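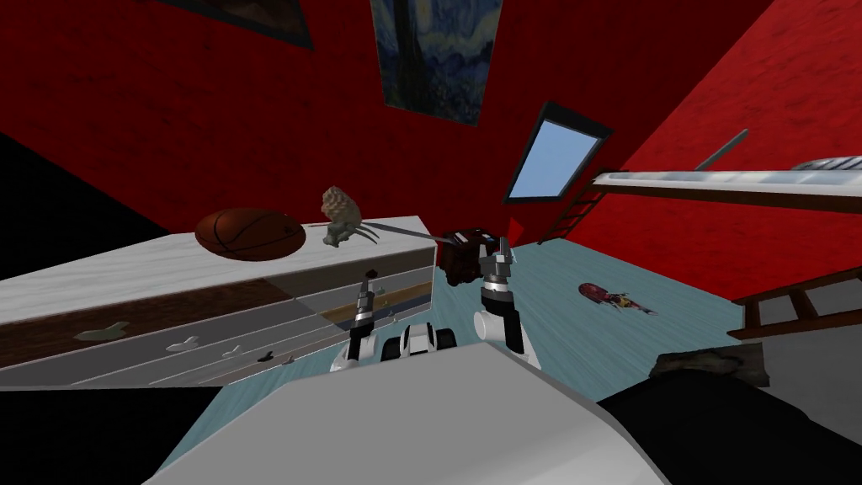
Simulated bedroom, right gripper holding the dark brown object, basketball still on the dresser.

Droltis bedroom set – read me first

Hello! I put this set together with Efua Dankwa so our tidying policy would have something better to learn from than my first attempts at scripting it. Everything in it is simulated. You get 888 episodes of a two-armed robot picking things up and moving them in one bedroom, all of them driven by a person.

How we gathered it

Efua and I took turns at the controls, mostly in the evenings (I am slower, and you can tell – my episodes have a lot of dithering just before the grasp). At the start of each one, Vamia scatters the objects wherever it likes and gives you a one-line instruction. You drive until you think you've done it, then press save or bin. We binned plenty. The camera angle gets shuffled too, and some of the views are very tilted, so please don't rotate them upright before training. I tried that and the policy got worse on everything else.

What's in the folders

train – 735 episodes
check – 100 episodes, with object layouts that don't turn up in train
odd – 53 episodes where something went wrong but we liked the recovery

Each episode has the camera frames, joint positions for both arms, gripper opening, the instruction text and our initials. Frames and joint readings share a clock, so you can line them up by timestamp.

Things that will bite you

Objects sometimes come to rest against the front of the dresser, or even slightly inside it. Gopinath Palaniappan is looking at the collision shapes, but for now the bad ones are listed in contacts.txt. Also, the left arm does a lot less than the right. We're both right-handed and it shows! If you want balance, mirror the episodes yourself, and remember to swap left and right in the instruction as well.

Episode 105 has the wrong instruction text. I keep meaning to fix it.

Using it

Fine for research and teaching. The room itself comes from Kondero, so check with us before passing the scene files on. Questions go to me or Efua, and if you find more broken episodes, send the numbers and we'll add them to the list.

Last updated Wednesday, April 27, 2022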